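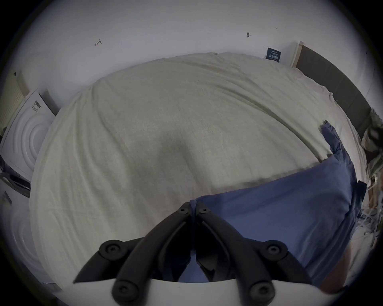
From: Teodor Torvik
To: home-automation list
Date: May 17, 2026
Subject: Re: Folding, are we there yet?

On the Tellham thread, Cavalcanti wrote:

> The Kakine demo folded 62 towels without a stop. I don't see why
> shirts should be much harder. Same cloth, a few more corners.
> My bet is we have a laundry machine in homes by January.

I would take the other side of that bet. A towel is a rectangle whichever way you pick it up. Something with sleeves is a different shape every time it lands on the bed. You pinch one fold at the hem, the body pulls to a point, and a sleeve goes off in its own direction. A person sees this and shakes it out. The software has to work out which layer it is holding, and it often has two.

We have 974 recordings of people doing the job with hand-held two-finger grippers, most of them on beds with wrinkled sheets. The policy trained on the first 900 did fine on towels. On long-sleeved clothes it got 11 folds I would put in a drawer. The usual failure was early, at the first grasp. A few times it took hold of the sheet as well and dragged both.

The Cundotari people use a flat table with a dark mat, and their numbers are better than ours. I don't doubt them, but most homes I know fold on the bed or the couch.

So my answer for now is towels yes, shirts no, and loading the washer somewhere in between. If anyone has tried a second arm just to hold the collar down, I'd like to see the failures as well as the good runs.

Teodor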